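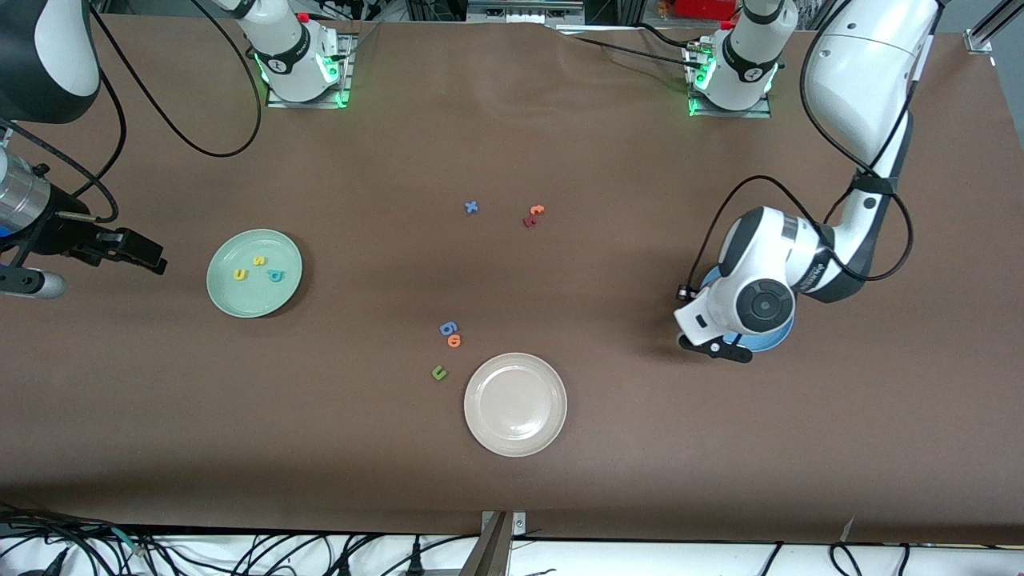

Dunstan Robotics Club — FAQ

Home | Join | Schedule | Letters Project | FAQ | Contact

Print this page | E-mail this page

Do I need to know how to code?
No. Helps in the spring, not before. First month is mostly driving the arms by hand and learning where the stop button is.

What is the Letters Project?
Our entry for the Jikness student challenge. Foam letters, plates, two arms. Pick up a letter, put it on the right plate, don't fling it. Spelling whole words comes later — maybe.

Why foam letters?
Cheap, light, and the grippers can't hurt them much. Odd shapes too, so harder then blocks. If you lose one tell Effie MacLeish, she keeps the spares.

How does a run get scored?
Letter has to end up fully inside the rim. Touching the rim = half. 60 points gets you to the second round at Flallevmont. Time limit is 105 seconds per try, no pausing.

Why does my grab miss when it looks fine from across the table?
Check the wrist view. From the side you can't judge how far the fingers are from anything.
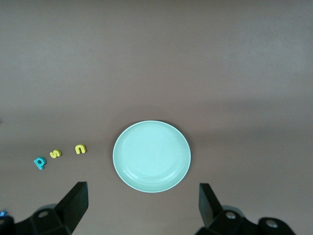
Turn the wrist first, then go down. Most people do it the other way around and end up pushing the letter accross the table. Slow is OK in practice.

Can I move the plates?
Between runs, yes. Never with the arms live.

Do I have to come every week?
No, but if you want to drive at the challenge we need you at four practices before it.

When are sign-ups?
November for the full year. Late joiners ok if there's a spot, ask first.

Where do you meet?
Ukach building, room 443. Side door.

Updated 2021-02-14

Back to top | Home | Contact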